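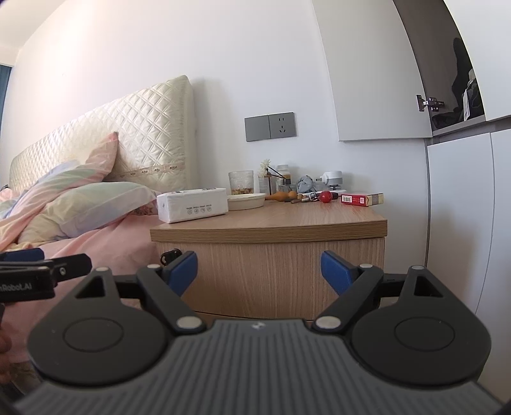

Figure 4. Bedroom with a quilted headboard and a nightstand.

3.2 Bedroom furnishings and reported sleep disturbance

The second part of the survey dealt with the furnishings closest to the sleeper. Earlier work on noise in apartment buildings has mostly treated the bedroom as a box with a window, and has recorded wall type, floor area and glazing. Headboards, bedside furniture and curtains are usually left out or folded into one value for the whole room. We asked for them separately.

Of the 744 households that returned the main form, 166 also filled in the furnishing sheet. The sheet asked what the headboard was made of, whether it was padded, whether it touched the wall, and what stood next to the bed. It also asked which wall the bed was placed against: an outside wall, a wall shared with a neighbor, or a wall inside the home. A padded headboard was defined as any headboard with a soft covering over most of its front. Quilted types such as the one in Figure 4 were entered under this heading whatever their stitching or trim. Open metal and slatted headboards were entered as unpadded, and beds with no headboard were kept as a group of their own.

The households were spread over two building groups. The Killance blocks are older, with brick party walls and timber floors. The Clastell blocks have concrete floors and light partition walls, and most of the bedrooms there back onto a stairwell or a neighbor's living room. Both groups lie close to a bus route, and the forms were handed out in September in both.

Sleep disturbance was scored from the resident's own answers. Each person was asked how often in the past month they had been woken by voices, footsteps, plumbing, traffic or doors. Each source was scored separately and the scores were then added. Where two adults shared a room, the form was filled in by the one who slept nearer the wall in question. Forms that left more than one source blank were not scored.

Wall type had the strongest link with the total score. Residents whose bed stood against a shared wall reported more waking from voices than those whose bed stood against an inside wall, and the difference was larger in the Clastell blocks. Footsteps followed a different pattern. They were reported more often in Killance and did not depend on where in the room the bed was placed, as would be expected of a sound that comes mainly through the ceiling.

Padding had a smaller effect. Within the shared-wall group, residents with padded headboards reported somewhat less waking from voices. We do not take this as proof that the headboard blocks sound. A padded headboard covers only a small part of the wall, and households that own one may also have thicker curtains and more rugs. When rooms with carpet were looked at alone, most of the difference went away. Headboards that touched the wall were linked with more reports of plumbing noise, padded or not. Several residents wrote in the comments space that they could feel the pipes through the bed.

Bedside furniture made no difference that we could find. Nightstands were present in most rooms in both building groups, and the few rooms without one were too mixed to compare. The question could be dropped from later versions of the form.

A smaller set of 80 rooms was measured with a sound level meter at pillow height, with the windows closed and the residents out of the room. The readings were processed in Stedodeck, using the room template written for the earlier Uibo survey. Measured levels agreed with the traffic answers fairly well and with the voice answers poorly. Voices are brief and irregular, and a short reading in the daytime will miss most of them. Longer overnight readings would be needed to settle the point, and these were outside the terms agreed with the building managers.

The placement of the bed was often fixed by the shape of the room. In the Clastell blocks the door, the radiator and the closet leave a single wall long enough for a double bed, and in many of the apartments this is the shared wall. Residents who had tried other layouts mentioned blocked drawers and cold air from the window. Section 3.3 takes up the room plans in more detail.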